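What shoppers carry their shopping in, and why they forget their bags
Final report for the Everyday Habits module

Introduction

I got the idea for this project standing in the queue at Tapley with a cucumber under my arm. I had left my bags at home again, I refused to pay for another one, and the man in front of me was doing the same thing with a loaf and two tins of soup. There are nine bags for life in the cupboard under our stairs (my mum says eleven, she is counting the one with the hole in it). So I wanted to find out what people use to carry their shopping home, and what makes them forget the thing they meant to bring.

My supervisor was Rosemarie Rathjen, who told me early on that my first title was far too big. It was "The Psychology of the Supermarket" and I am glad she said so. My project partner for the fieldwork was Wayne Bellamy, who is much better than me at talking to strangers.

What I read first

I'll keep this short. Most of what I found was about charging for bags and whether people bought fewer of them afterwards. There was a lot less about what happens between the front door and the shop, and that was the bit I cared about. A couple of articles talked about habit and cues, meaning you remember something better if you trip over it on your way out. That ended up being useful later on.

How we did it

We stood outside two shops in June, Tapley on the high street and the bigger Brorkden out by the ring road. Both managers said yes as long as we didn't block the trolleys. We went in the late afternoon, mostly between four and six, and asked people on their way out if they had a minute. In the end 102 people answered our questions, 50 of them at Tapley and the rest at Brorkden.

The questions were on one side of paper. What are you carrying your shopping in today? Did you mean to bring something else? Where do you keep your bags at home? We had a fourth question about how people felt about plastic, but everyone gave the answer they thought we wanted, so I dropped it from the results. Rosemarie warned me about that one too!

I also kept a diary of my own shopping for the whole month, which was embarrassing to read back.

What we found

The big result is that 68 people said they had brought their own bag or something like it. That was higher than I expected. I thought Brorkden would be worse because people drive there and just buy another bag at the till, but it was the other way round - the drivers had bags in the boot and the walkers at Tapley were the ones with their arms full. The trouble with the boot is that people leave the bags in it. Several drivers told us they had got as far as the till, remembered, and decided it wasn't worth going back.

Where people keep their bags seemed to matter more than how much they cared. The ones who hung them on the door handle or kept one folded in a coat pocket nearly always had them. The ones with a cupboard like ours were hopeless.

Baskets were the surprise. I had only put them on the sheet to be complete, and then people kept turning up with them and wanting to talk about them. One woman had used the same one since before she was married. She told Wayne that you can't forget a basket, it's too awkward to lose, and he wrote that down word for word. 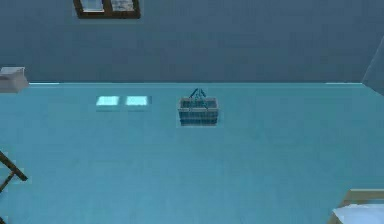 The other nice thing about a basket is that you stop buying when it's full. Three people told us this without being asked, and it matched my diary. In the second half of the month I borrowed my gran's basket and my spending went down a bit, although I was also nearly out of money by then so I wouldn't read too much into it.

What went wrong

Going at the same time of day was a mistake. We missed the early shoppers completely, and I think retired people would have given us different answers. We also let people tell us what they had "meant" to bring, and you can't check that. Wayne thinks some of them were being polite. And it rained on one of our Tapley afternoons, so people rushed past and the answers from that day are very short.

I typed everything up in an Ultix spreadsheet and managed to sort one column without the others, so I had to do a whole evening's work again from the paper sheets. Keep your paper sheets.

If I did it again

I would ask fewer people and follow them for longer. I'd like to give a small group a hook for the back of the door and see if it makes any difference after a month. My own hook went up last week, next to the coats, and my score so far is four trips with bags and one without.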